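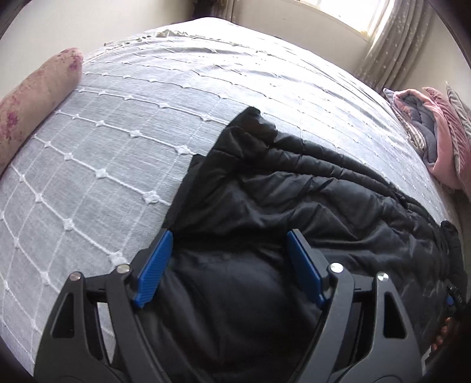 Puveck
Not yet, is my answer. Folding a flat towel, yes, I've seen that done well enough. A padded coat is a different job. It has no fixed shape, the shell is slippery and the filling moves about when you pinch it. I do 30 odd items of washing a week and I'd hand over the towels tomorrow, but the coats would still be mine.

Fostard
Disagree. People said the same about towels. A coat has a collar and shoulder seams, so there's something to find. Get hold of it at the shoulders, lift, let it hang, and half the sorting out is done for you by the weight of the thing.

Puveck
If it can find the shoulders. Black and shiny, all creases. I have trouble with that myself on a dark morning.

bajpai_31
I work in a dry cleaner's, so this is the shop-floor view. We looked at a folding machine in January. It was good on shirts, provided someone clipped each shirt on first. That someone would have been me. The owner worked out that we'd save 4 minutes an hour and lose the space where the second rail stands, so we didn't go ahead.

Fostard
That's a fixed machine though. The thread title says robots. Something with two arms and decent fingers could do the clipping as well.

bajpai_31
Could, maybe. I'm telling you what was on offer. Quilted stuff we hang up, we never fold it, so for coats the job is really getting a hanger in both shoulders and doing the zip. The zip is the hard part. You have to hold the bottom still and line up the pin, and I do it by feel.

Lalit Joshi
Agree about zips. I'd add beds. Everyone talks about laundry, but a bed has a cover, pillows, cushions and usually somebody's clothes dumped on top, and it all has to come off in the right order. Picking up one soft thing without dragging the cover underneath along with it is harder than it sounds.

Puveck
Yes, particularly with a tufted or fringed cover. Ours snags on my watch strap, never mind a pair of jaws.

Fostard
Soft pads on the fingers help with that. I still say two years for picking clothes up and putting them in a basket or on a hook. I didn't say zips.

Lalit Joshi
Two years in a lab or two years in my house?

Fostard
In a house. Yours might be 4.

Pavulness
Does anyone know what these things cost to repair? My dishwasher was out of action for 31 days waiting for a pump – I wouldn't want that with something I relied on to get dressed.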